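Home | About the Center | Programs | Gallery | Visit | Contact

Gallery: The Wrapping Table

The Sallwood Center for Household Arts maintains a teaching room for the handling, folding and storage of paper. This gallery page accompanies the autumn program on gift wrapping, which is offered to members, visiting schools and the general public. The notes were prepared by the education office under the direction of Jytte Snorradóttir, and they follow the order in which the work is taught.

Wrapping is often learned at home, in a hurry, and on whatever surface is free. The program takes it more slowly. Participants are asked to spend the first part of each session with the paper alone, before any box, ribbon or tape is brought to the table.

The paper

Plain colored sheets are used throughout the introductory course. Printed papers are attractive, but a repeating pattern draws the eye away from the fold, and beginners tend to align the pattern when they should be aligning the edge. Light blue has been the standard color in the teaching room for several seasons. It shows a crease clearly under ordinary room lighting and is comfortable to look at over a long afternoon.

The Center's current supply comes from Avlow, which delivers the paper flat in large sheets. Earlier stock was bought on rolls. Rolled paper keeps its curl for a long time, and instructors found that a good deal of each session was spent weighting down corners. Flat sheets cost more to ship and need a wide drawer, but the education office has no plans to return to rolls.

Lifting and turning the sheet

A large sheet should be lifted from two opposite sides and allowed to hang before it is laid down again. Held this way, the paper shows where it has been folded and where it has merely been handled. Long folds run straight and can usually be followed from one end to the other. Fine wrinkles have no particular direction and are the ordinary result of use.
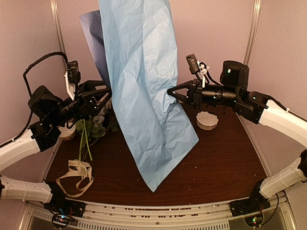

The grip should be light and close to the edge. A tight pinch gathers the paper into small creases that spread outward from the point of contact, and these are difficult to remove afterward. Participants working in pairs are advised to agree on a signal before lowering the sheet, so that both sides reach the table together. The lower corner is set down first and the remainder is allowed to follow.

When a sheet is to be turned over, one edge is brought across the other in a single, unhurried movement. Shaking the paper to straighten it is discouraged. It seldom works on a large sheet, and it is the most frequent cause of tears near the edge.

Smoothing

Once the sheet is flat, it is smoothed from the center outward with the side of the hand. A clean, dry cotton cloth may be used in its place. Participants sometimes ask whether wrinkled paper should be ironed. The Center does not iron paper in the teaching room, though a cool iron and a pressing cloth may be tried at home on uncoated sheets. Coated and metallic papers should never be treated in this way.

Paper that has been used several times takes on a softer surface. It folds more easily than new paper and holds a rounded shape well, which makes it suitable for bottles, jars and bowls. New paper is better for boxes with square corners.

Measuring and cutting

The box is placed on the paper and rolled once across it, side by side, until all four long faces have touched the sheet. A narrow overlap is added for the seam. At each end, the paper should extend a little more than half the depth of the box. A longer allowance makes a thick and untidy end fold; a shorter one leaves the box showing.

Cutting is done with long shears, in as few strokes as possible. Participants are encouraged to fold the cutting line first and open it again, and then to cut along the crease. The offcuts are kept. Narrow strips are used as bands, and larger pieces are set aside for small boxes and for the children's sessions in March.

The diagonal fold

In the second half of the course, the sheet is turned so that a corner points toward the person wrapping. The box is placed near that corner at an angle, and the paper is brought up over each side in turn. This method uses very little tape. It also asks for more patience -- the first attempt is rarely satisfactory, and the sheet may be opened and used again as often as necessary.

Instructors teach the diagonal fold with an empty box of medium size. Flat boxes are the easiest. Tall boxes are introduced only when the participant can complete the fold without turning back to the printed guide.

Storage and reuse

At the close of a session, sheets in good condition are folded once along an existing crease and returned to the drawer. Those with tears or heavy creasing go to the practice shelf, where members may use them without charge. A stock review is carried out every year. The latest one recorded 735 sheets in all, of which 172 had been moved to the practice shelf.

Ribbon is wound on flat cards and kept apart from the paper. Tape is purchased from Assefa in a matte finish that can be lifted from the sheet if this is done soon after it is applied. The drawers were built for the Center by Fliketov and are deep enough to hold a full sheet without bending it.

Attending a session

Places are limited to six participants for each session. No previous experience is required. Paper, shears and tape are provided, and participants may bring one item of their own to wrap, provided that it can be carried by one person -- furniture and framed glass cannot be accepted. Sleeves should be close-fitting or rolled, and rings with raised settings are best left at home, as they catch on the sheet.

School groups are received by arrangement with the education office. Teachers are asked to write well in advance and to state the ages of the pupils, so that suitable boxes can be prepared. The printed guide to the diagonal fold is available at the front desk and may be copied for classroom use.

Last updated: October 9, 2022

Contact the education office | © Sallwood Center for Household Arts | Back to top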